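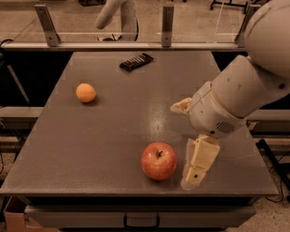
Fotini Alexiou wrote:
I read the October writeup twice and I still don't see where the gain comes from. You went from 500 demonstrations to 112 and the success rate stayed level? What got thrown out?

Iason Vrettos wrote:
Mostly near-duplicates. We score each demo by how far its approach path sits from the ones already kept, and anything under the threshold goes. Planero does the scoring overnight. The policy trained on the remaining 112 matched the full set on the tabletop pick task. Same network, same number of training steps, same evaluation positions.

The apple in the photo is one of the grasp targets. It sits on a gray top, the arm comes in from the right, and there are a couple of other things on the table around it. We move the layout between trials.

Conall Mac an tSaoi wrote:
Same number of training steps means the small set was seen more than four times as often per demo. Did you run the full set for longer?

Iason Vrettos wrote:
Yes, out to double the steps. It didn't move. That run is in the appendix but the table is badly labeled, sorry. Look for the column marked "long."

stelios_th wrote:
I tried this at Cilard with a different arm and got nothing like it. Cut our set by the same ratio and the policy got worse on anything round. Flat things were fine. My guess is that path distance treats two grasps as the same when the arm path is the same, even if the fingers close at different heights. On a ball or an apple that height matters a lot.

Fotini Alexiou wrote:
Did you include the gripper opening in the distance?

stelios_th wrote:
No, only wrist position. The writeup doesn't mention the gripper at all, so I left it out.

Iason Vrettos wrote:
That would do it. We use wrist position, wrist rotation and gripper opening, with the last 50 frames before contact weighted up. I thought it was in the methods section. I just checked and it says "end-effector state," which could mean anything. I'll fix the wording.

stelios_th wrote:
OK. The weighting is half the method though. It should have its own paragraph, with the numbers.

Hadiza Anozie wrote:
I'm less worried about the weighting than about the random baseline. If you pick 112 demos out of 500 at random, how bad is it? I looked and can't find it. Without that you can't say the scoring did anything. Maybe the task is just easy enough that a small set is plenty.

Iason Vrettos wrote:
We ran 4 random subsets. The average was clearly lower than the scored set, but one of the subsets came close.

Hadiza Anozie wrote:
How close?

Iason Vrettos wrote:
Inside the error bars.

Hadiza Anozie wrote:
Then I don't think the claim holds as written. One random draw in four doing as well as your method is a weak result. I'd want a lot more draws before I put "matches the full set with selected data" in a title.

Conall Mac an tSaoi wrote:
I don't agree that it's weak. If random selection gives you a good set one time in four, you don't know which one you have until you've trained and tested it. The scoring gives you a good set on the first try — that saves robot time, and robot time is what we're short of.

Hadiza Anozie wrote:
It gave a good set on the first try once. There is one scored set in the paper. Change the seed demo and score again, then we can talk.

Iason Vrettos wrote:
Fair. The selection does depend on which demo it starts from, and we only used one start. Each training run is cheap, it's the evaluation that takes days. I can queue more random subsets and a few different starts, but Rallis has the arm booked until the end of the month.

Fotini Alexiou wrote:
Could you split the results by object while you're at it? If Stelios is right about round things, it should show up even in the trials you already have.

Iason Vrettos wrote:
Those are logged per object, so yes. I'll post the split tonight and the new runs in this thread when they're done.

stelios_th wrote:
I'll rerun ours with gripper opening added. Can you share the weights for the final frames?

Iason Vrettos wrote:
Sent you the config file.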